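Dedbridge Hand-Held Gripper – Setup and Care

The Dedbridge is a two-finger gripper carried by the operator and used to record handling tasks at ordinary tables, counters and shelves. It is supplied by Uvidix as a complete unit, with fingers fitted and the camera already aligned. The notes on this page apply to units in regular use and should be kept with the service record.

Fingers

Each finger is a wedge with a ribbed inner structure that bends around an object as the jaws close. A dark grey strip covers the gripping face. The finger is fixed to a white mounting plate, and the plate is fixed to the jaw. Fingers are supplied in matched pairs and must be replaced in pairs, even where only one shows wear.

Inspect the ribs at the start of each working day. Open the jaws fully, press each fingertip inward with the thumb and let go. The finger should return to its shape at once. A rib that stays bent, or that has turned pale at the root, has reached the end of its life. The service interval for a pair is 800 hours of recorded use – half that figure, 400 hours, where the work is mainly with glass or metal parts.

Grip strips are changed every 200 hours. Peel the old strip from the tip downward, remove all adhesive with the cleaner supplied, and allow the face to dry before the new strip is pressed on. Do not stretch the strip. A stretched strip will creep back from the tip and leave the edge bare.

Camera view

The camera looks forward between the fingers through a wide, circular lens. Both fingertips should appear in the lower part of the view and lean toward each other at matching angles, with the mounting plates visible on either side.
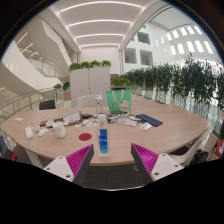

If one finger sits higher than the other, loosen the screws on that plate by a quarter turn, bring the finger level and tighten them again in rotation. The camera bracket should not be moved to correct a finger. Bracket adjustment changes the stored calibration, and the unit must then be returned to the bench.

Clean the lens with a dry lens cloth only. Solvents, including the strip cleaner, will cloud the outer surface.

Jaw travel

With the unit switched on, close the jaws slowly until the tips meet, then open them to the stop. Travel should be smooth in both directions. Roughness near the closed position is most often caused by dust in the slide. Remove the lower cover, brush out the slide and apply one drop of Puvska light oil to each rail – no grease of any kind is to be used.

Repairs and spare parts

Slide, bracket and trigger repairs are carried out at the Uvidix workshop under the direction of Lavanya D'Souza. Finger pairs, grip strips and plate screws may be ordered separately by customers. Requests received before noon on Wednesday are shipped the same week. Please quote the serial number found inside the lower cover.

Contact: Percy Huanca, Parts and Service | © Uvidix. All rights reserved. | Back to top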